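About Kairys

Kairys is a small company that records people teaching robots how to do bench work. We started in Brorkside and still have our main workshop there. A second room opened in Lerkberg two years later, in December, when we ran out of floor.

Our customers build software for robot arms. They need recordings of a job being done properly by a person who is driving the arm, with all the joint positions and camera views saved together. We make those recordings, check them and send them on. We don't build robots and we don't sell them.

What we work on

Most of our work is taking apart and putting together ordinary equipment. Desktop computers are the biggest part of it. They have parts that slide, parts that clip and parts that have to go in straight or not at all, and old ones are easy to get. Our main computer project is called Filar. It covers drives, processors, memory and expansion cards.
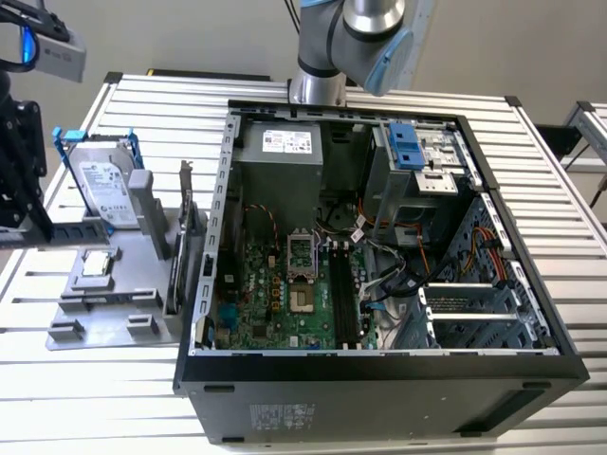 A person learning the job starts by doing it with their own hands, several times over, until they don't need to think about the order of the steps. Then they move to the arm. Some tasks are taught by holding the arm and guiding it through the motion. Others are done by remote control, where the operator moves a set of hand controllers and the arm follows. Remote control takes longer to learn. Most new operators need 10 shifts before we keep anything they record.

Every part has a set place in a tray beside the machine. This means each run starts the same way, and a robot trained on the recordings knows where to look. When a customer wants more variety we move the tray or turn the computer and record the whole set again.

How we check a recording

A second operator watches every run before it leaves the building. Runs with a dropped part are labelled and kept in a separate folder, as some customers ask for them. Runs where a camera stopped or the time stamps don't line up are thrown out. For the first stage of Filar we recorded 4,000 runs and delivered 3,028. 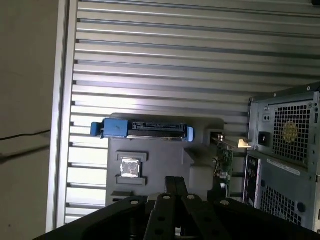
We use fixed cameras over the bench and a small one near the gripper. The fixed views show where everything is. The close view is more useful for lining up a card or a processor, and our operators rely on it for the last few centimetres.

Who we are

Gunārs Sakalauskas founded the company after a long time repairing office computers. He runs the Brorkside workshop and still writes the step sheets for each new task. Eglė Lūse looks after operator training and organizes the Lerkberg room. She joined us as an operator, and she has the final say on whether a person is ready to record.

Our operators come from all sorts of jobs, including watch repair, dental labs and crane driving. Experience with robots is not required. We pay by the hour and never by the run, so there is no reason to rush. Shifts at the controls are kept short, with bench work in between.

Visits and enquiries

Customers are welcome to visit either site and try the controls. Please arrange this ahead of time through the contact page. The Brorkside workshop is at 76 Mill Road, with parking at the rear. We also take old desktop computers in any condition, as long as the storage drives have been wiped.

Page last updated Feb 23, 2020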